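Fludbridge Student Robotics – issue tracker
Ticket 1246: Sorting task, ball ends up in the wrong tray (simulator)
Opened by: Karthikeyan Iyengar
Status: reopened 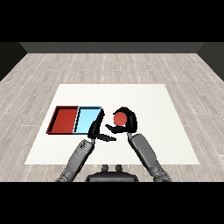
Reopening this, as I don't accept that it was fixed. It was closed with the note "works after update". I pulled the same update, ran the sorting task 13 times from a clean start, and the ball went in the wrong tray in 6 of them. The task is simple enough. Red ball goes in the red tray, using either arm or both. The run is marked as a pass when the ball is inside the tray and still.

Setup
Simulator: Kumby, club build
Controller: Nuttall script, main branch, nothing of mine added
Step limit: 400
Machine: lab desktop, same one as last time

What I expected
Right arm picks the ball up, passes it to the left, left arm carries it over to the red tray.

What I get
Pick is fine. I have no complaint about the pick. The trouble starts when the two grippers come together next to the blue tray. On a bad run the right hand lets go before the left has closed, the ball drops, and it rolls into blue. The score sheet then says "placed: yes", which I would call generous.

Comment – Nipon Duangkaew
Have you tried slowing the arms down? We had the same thing on the Feltier task last term and halving the speed sorted it.

Comment – Karthikeyan Iyengar
Tried it. At half speed I run out of steps before the left arm gets to the tray, so the run fails for a different reason. I'm also not convinced that was what sorted the Feltier task. Somebody changed the grip settings in the same commit.

Comment – Nipon Duangkaew
Fair. Could be friction then. The ball might be slipping.

Comment – Karthikeyan Iyengar
Could be, but I'd want to see something in the log first. I've read the contact log for all six bad runs. The right hand gets its open command on a timer. It doesn't check whether the left has hold of anything. Raising the friction would hide that for a while and we'd be back here the week before the competition.

Comment – Nipon Duangkaew
OK, found the line. handover_wait is a fixed number and it was tuned on my laptop. I've put a branch up where release waits for contact on both fingers of the left gripper. Passed every time I ran it.

Comment – Karthikeyan Iyengar
How many times was that?

Comment – Nipon Duangkaew
Four.

Comment – Karthikeyan Iyengar, 19/04/2026
Ran the branch overnight on the lab desktop. No early releases in the log, which is better than I thought it would be. Two runs hit the step limit with both hands still on the ball – the left one touches with a single finger and the script waits for ever. So it needs a timeout and a second try at the grip.

The "placed: yes" check still doesn't look at which tray the ball is in. I'd like that as its own ticket, and I'd like this one left open until the timeout is merged and someone other than the two of us has run it.

Status: open, waiting on branch
Assigned to: Nipon Duangkaew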